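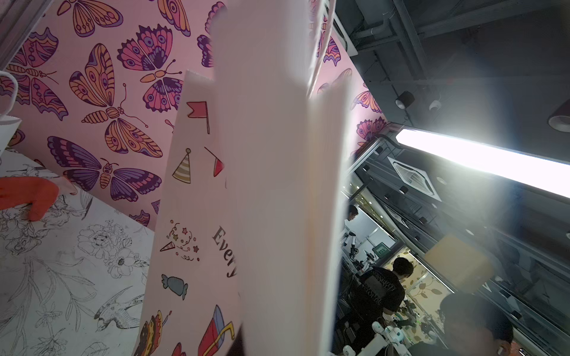
Figure 2. Gift bags at the wrapping station: a pale pink party-print bag beside a butterfly-printed panel, with a white paper sheet in the foreground and a line-art sheet at lower left.

4.2 Pattern on pattern: how wrappers find the bag they want

We had expected, when we began visiting the wrapping station at Ranholm, that most of our notes would be about folding. Folding is what the older literature on gift wrapping cares about, and it is certainly what the people who wrap like to talk about (Paraschiva Ene could speak for a whole coffee break on the proper crease for a bag gusset, and we were very glad she did). What filled our notebooks, though, was searching. A wrapper reaches for a bag, stops, looks again, moves a sheet of paper out of the way, and reaches a second time. Over the month of May we logged 341 of these second reaches, and the longer we sat with them the more we came to feel that they belonged at the center of this section.

Figure 2 gives a fair idea of what the eye has to deal with. The pink bag carries a pennant, a striped yellow party hat, confetti and stars, a wrapped candy and a drink cup, all small and cheerful and scattered over a pale ground. Behind it is a panel that is also pink, covered in large butterflies in purple, magenta, orange and yellow. There is even a butterfly at the bottom edge of the bag itself, this one yellow and red, so the two prints share a motif as well as a color. Wrappers who knew the stock well told us they went by the size of the print: big wings meant the wall, little hats and horns meant a bag. Newer wrappers tended to go by color, and pink was the color that let them down most often.

The lettering on the bags was less help than we had supposed. Words such as the "Every" in Figure 2 run sideways when the bag is upright, and Damián Maldonado, who had wrapped through two holiday seasons before joining our study, told us he had stopped reading bags long ago and simply remembered them as "the hat one" or "the bird one." We liked these names so much that we adopted them in our coding sheet, where they worked rather better than the supplier's own stock numbers from Fivitz.

Plain white paper deserves a word of its own. A sheet held up close hides a good deal of whatever is behind it, and a curled one will not lie down just when it is wanted flat. The line-art sheets, with their black flowers and birds on white, were easier to pick out from the pink stock, and in our interviews they were named as a favorite by 9 wrappers. Annick Barbier kept hers at the bottom of the pile as a kind of resting place for the eyes, and she was firm that nothing pink should ever be laid directly on top.

We return to the matter of backgrounds in Section 5, where the Gratden site, with its bare painted walls, offers a useful and somewhat quieter comparison.

Last updated: May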